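Parallel gripper or three-finger for kitchen counter tasks in sim?

Posted in Simulation and Control

storthorpe_shed

I'm setting up a two-armed robot in a simulated kitchen and have to pick a gripper before I build anything real. The choice is between a plain parallel gripper (the Dantas model) and the three-finger one from Estitz. Jobs are picking up plates, glass bottles and small bits off a stone counter. The controller is a Bidumetti running its stock position loop. I ran 251 grasps with the Estitz and it drops plates constantly, but the bottles are fine. Is it worth swapping, or is my tuning off? Budget for the real thing is $4000 for both sides.

3 replies

Bidumetti_user

Go parallel. Three fingers are a pain on anything flat. I had the same trouble with saucers.

counterweight

I'd want to know your contact settings before blaming the gripper. Plates are hard for either type when they're sitting flat, as there's nothing to get a finger under. What worked for me was coming in low at the rim with one finger nearly touching the counter, then closing slowly. With three fingers you can't get that low without the palm fouling.

Check your friction values too. The defaults I was given were far too slippery for glazed ceramic and a bit too grippy for glass, so bottles looked easier than they were.

I've been running grippers on both arms, with the right one parked just over the counter near the plate and the left, a parallel one, held up out of the way, open.

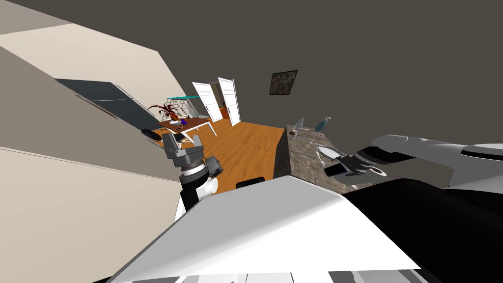
Start each run from the same pose if you're comparing the two, otherwise the approach path changes and you end up measuring the planner. I do six starts per object and keep the camera in the same spot on the body the whole time. If you move the camera, redo the lot.

On bottles, grab below the neck. Blocky fingers will hold a straight-sided bottle well enough, but pads help and they're cheap. For your budget I'd buy one gripper first, see if the real results follow the sim, and get the second later.

tealeaf_robotics

Agree with the reply above about friction. Also check the firmware on the Bidumetti, the July update changed the colour of the status lights and the default closing speed. Mine was slamming shut until I set it back.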